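Lurkow 3302 Open Storage Bin, Grey

Product code: 3302
Supplied by: Coludley Storage and Handling, Rilurstead
Availability: In stock, sent by pallet carrier or collected from the trade counter

The Lurkow 3302 is an open-topped steel bin for workshops, stores and packing rooms. It is made for parts, offcuts, returns and other mixed goods that need to be kept together and reached from above. The finish is a grey powder coat on the outside and plain metal on the inside base.

The bin has no lid and no drop front. If you need to pick from the side, look at the Duda range, which has a half-height front panel and takes the same labels.

Construction

The body is folded from sheet steel and welded at the corners. The top edge is turned over, so there is no raw edge where hands and sleeves go in. The base is flat, with no ribs or drainage holes. Small items such as washers and clips can be swept into a corner and scooped out. Customers who want drainage holes should ask before ordering, as we cannot drill bins once they have been coated.

Specification

Maximum load, evenly spread: 50 kg
Material: mild steel
Outside finish: powder coat, grey
Inside base: uncoated
Lid: not available
Castors: not available
Assembly: none, supplied in one piece
Pack sizes: single, or pallet of 16

The load figure is for a bin standing on a flat, level surface. It does not apply to bins carried by the rim or hung from a rail. Bins should not be stacked when loaded. Empty bins do not nest, so please allow for this when planning storage space.

Where to put it

Most customers stand the bin on a bench or a low table, where the contents can be reached without stooping. It can be placed across two tables pushed close together, provided both are the same height and the bin has good support at each end. Check that the tables cannot drift apart. Locking castors or a strap between the legs will do the job.

On the floor, use a rubber mat under the bin if the concrete is rough. The coating on the underside will scratch if the bin is dragged.

Do not use the bin outdoors or in a wash-down area. The uncoated base will rust if water is left standing in it.

Care and wear

Wipe the outside with a damp cloth and mild soap. Brush or vacuum the inside and dry it if anything has been spilt. Avoid solvent cleaners, which dull the powder coat.
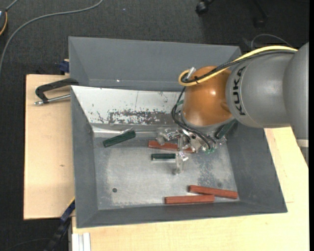
Scuffing of the base is normal wear and is not covered by the guarantee. It does not affect the load rating. If marking of the goods is a concern, order the felt liner (sold separately), which lies loose in the bottom and can be lifted out for cleaning. The liner is not suitable for oily parts.

The guarantee covers welds and the outside coating. Damage from overloading, dropping or forklift tines is excluded.

Labels and spares

Each bin comes with one self-adhesive label holder. Further holders are sold in packs, and printed inserts are available on a roll of 2000. We can number the inserts to follow on from your existing system if you send us the last number used.

Delivery and collection

Single bins are sent boxed. Pallets need a forklift or pallet truck at the delivery address, or a tail-lift can be booked at extra cost. The trade counter at Rilurstead is open on Saturday mornings for collection of orders already paid for. Please bring the order number.

For pallet prices, drilled bases or other colours, contact Jolanta Tokarz in the sales office. Special colours are made to order and cannot be returned.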